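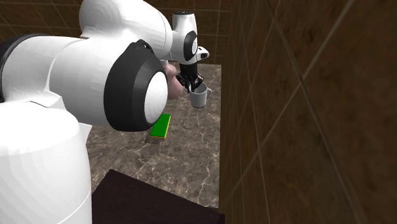 How long do you have to cut back on coffee before the headaches stop? Nine days, for me. Your mileage will vary.

Thread, because I keep getting asked and I'm typing this on the bus. July 11, 2024 for the record so I can't fudge it later

1/ Where I started: five cups a day, the last one at 4 pm. Plus whatever was in the pot at Resto when I picked up the lunch order. Sleeping like garbage. Blamed the mattress for most of a year. Bought a new mattress. Still garbage

2/ Did NOT quit cold. Tried that in March, lasted until Wednesday lunch, snapped at a very nice man at the tire shop. Never again

3/ So this time, one cup less every three days. Last cup of the day goes first. Keep the morning one till the end, you'll want it

4/ Days one to three, nothing. Smug. Told everybody

5/ Day four, headache behind the left eye, about the time the 4 pm cup would've been. Water helped a little. Walk helped more. Lying down in a dark room made it worse, no clue why

6/ Day six I fell asleep at 8:15 with my shoes on. Woke up at 3 am and cleaned the fridge — wouldn't call that a win

7/ Day nine, last headache. Waited for it on day ten and it just didnt show up

8/ Decaf question, since it's in my replies 100 times. Yes I drink it. Yes there's still a little caffeine in there. I don't care, I like something bitter at 3 o'clock

9/ Tried two decafs. Tomance is fine, kind of flat, okay with milk. Khaemba is much better but it's $13 a bag and the bag is tiny. I buy the Khaemba and hide it behind the oatmeal

10/ Tea: no. Leonie Mahuika swears by black tea as a step down and she's usually right about food stuff, but I just ended up drinking seven cups of tea. Same problem, more bathroom

11/ What I spent before, added it up from the card statement: $286 in one month. On coffee out. That's with me making the first two at home!! Had to go sit down

12/ Last month was $35. Most of that was a muffin habit I'm not ready to talk about

13/ Sleep. Everybody wants to hear it fixed my sleep. It helped. I fall asleep faster, still wake up around the time the garbage truck comes. Put the phone in the kitchen and that did as much as the coffee did, if I'm being fair

14/ Where I am now: one real cup, 7 am, big one. One decaf after lunch. Weekends sometimes two real ones if we're at my sister's becuase she makes it strong and keeps pouring

15/ Stuff I'd do different:
- start on a slow week, not inventory week
- tell the people you live with
- eat breakfast. an actual one. half my "headache" was no breakfast

16/ Not a doctor, I sell flooring. If you get bad headaches anyway or you're on meds, ask your pharmacist first, mine was great about it and it took two minutes

17/ Someone asked about the Fleris drops, the ones you put in water. Used them twice. Tastes like a melted popsicle. Gave the bottle to my nephew

18/ Ok my stop. Will answer replies tonight after dinner — if you're on day four, go for a walk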